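Sarkisgate method

From the Clisthorpe Reference, robotics section

The Sarkisgate method is a way of teaching a robot arm to pick up and place small household objects from recorded demonstrations. It was set out by Jolien Desmet and Arnout Maes in a technical report from the Junasham laboratory. Its central claim is that an arm trained on two kinds of camera view, one near the gripper and one looking over the whole work area, needs fewer demonstrations than an arm trained on either view alone. The claim is often repeated. The evidence for it is thinner than the repetition suggests.

Background

Learning from demonstration is an old idea. A person guides the arm through a task, the motions and camera images are stored, and a program is fitted to predict the next motion from the current images. Putting a camera at the wrist was common practice well before the Sarkisgate report, and so was pairing it with a fixed or head-level camera. What Desmet and Maes added was a training rule, called view dropping, in which one of the two views is blanked out at random while the program is being fitted. The authors argue that this keeps the program from leaning too hard on whichever view happens to be easier.

Method

The training set holds 2383 demonstrations, all recorded on the same work surface. Each one is stored as paired images with the position of the arm and the opening of the gripper. During fitting, view dropping is applied to 30 percent of the samples. No reason is given in the report for that figure, and no other setting was tried. 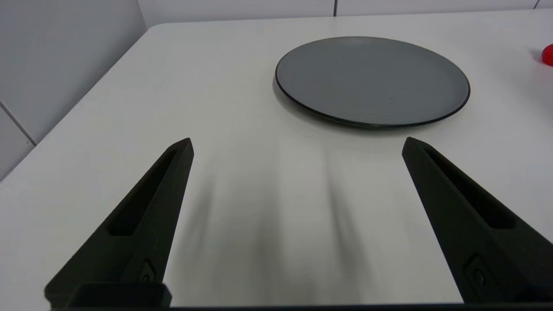

Critics of the report have mostly gone after the problem of partial views. A camera close to the fingers shows the nearest object well and its neighbors badly. With the open gripper facing a gray plate, the plate is in full view, but the red object off to the right is reduced to a sliver at the border, and nothing in that sliver says what it is. The report treats such moments as proof that a second view is needed. That much is fair. It does not follow that view dropping is what makes the second view useful, and the comparison that would settle the matter (two views, no dropping) appears only in an appendix, with a smaller training set than the main result.

Results

Desmet and Maes report 274 test trials. The arm trained with view dropping did better than the arms trained on single views, and the gap was widest in trials where the target began outside the wrist camera's view. The text calls this result "robust." Three points count against that word.

The first is the size of the comparison. The trials were split among 3 training conditions and several object layouts, so that each combination was tested only a handful of times. The second is scoring. A trial was marked a success if the operator judged that the object had ended up in the right place, and the operator knew which program was running. The third is the setting, which was kept very plain.

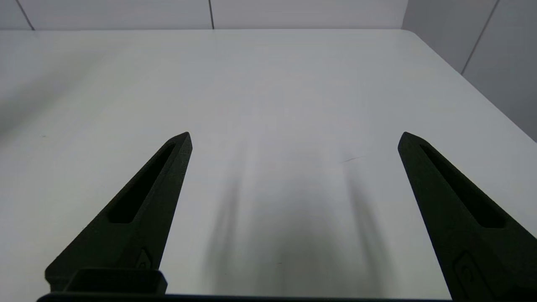 Open gripper over the white work surface, seen from the wrist. Pale wall panels stand behind.

A bare white surface makes dark fingers and colored objects easy to tell apart. It also leaves few things for a program to confuse with its target. Whether the method would hold up on a patterned cloth or in a crowded sink is an open question, and the report does not claim to answer it. Later summaries have been less careful, and at least one describes the method as "tested in home conditions," which it was not.

Attempts to repeat the result

The Orakzai group published a partial repeat in December using its own arm and a smaller set of objects. It found a benefit from having two views and no clear benefit from dropping one of them. Maes replied that the Orakzai arm had a wider camera at the wrist, which would shrink the effect. The reply is reasonable, but it also narrows the original claim a good deal, since the report had presented the rule as independent of the camera used.

Related note: object layouts

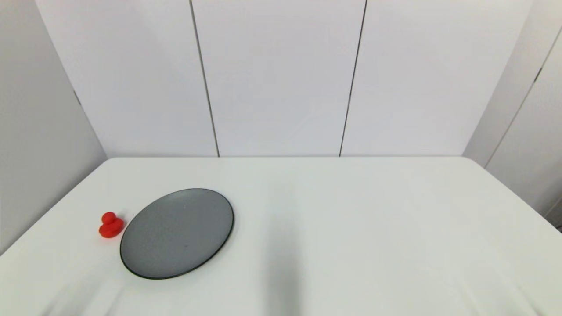 2 min read

Layouts in this line of work are simple. A typical one puts a small red rubber duck close beside a round gray plate and leaves the rest of the table clear. From head level both objects can be seen at once, and their relation is plain. Such a layout is a fair test of whether an arm can find a toy and move it a short way. It says little about harder cases, such as a duck hidden behind a bowl or two ducks of the same color.

Desmet has defended simple layouts on the ground that failures are easier to trace. Her critics accept the point for early work and object to the wider conclusions drawn from it. The report's list of layouts was never released in full, so outside readers cannot check how many were near copies of one another.

Status

As of March 9, 2025, the method is cited mainly for its use of paired views. View dropping itself has been taken up by few other groups, and the two-view comparison without dropping has not been rerun at Junasham on the full training set.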